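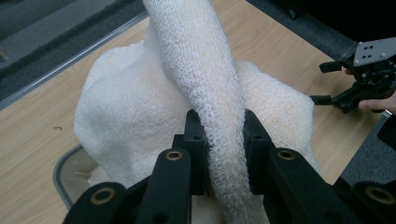
A thick white towel and a length of open-weave mesh on the table.

My grandmother boiled her towels. She did it in a great dented pan on the back of the stove, and the whole house smelt of soap until supper, and I don't think I have been properly dry since she gave it up.

I was telling this to Elsa Rautiainen over coffee, in the bathhouse she has looked after for 20 years, and she laughed and went to fetch me one of hers. It was rough as a cat's tongue and quite wonderful. 'No softener, ever,' she said. 'It coats the loops and then they won't drink.' She washes at 11 each morning, when the first bathers have gone home, and in January she still hangs everything outside – it freezes stiff as a door and comes in smelling of snow.

Her neighbour Martti Hämäläinen prefers linen, and the two of them have been arguing over it for most of their friendship. Linen is quicker to dry, he'll tell you, and it lasts. He still uses 2 towels from his parents' wedding, thin as paper at the corners now, and he brought them round in a biscuit tin so that I could feel them for myself.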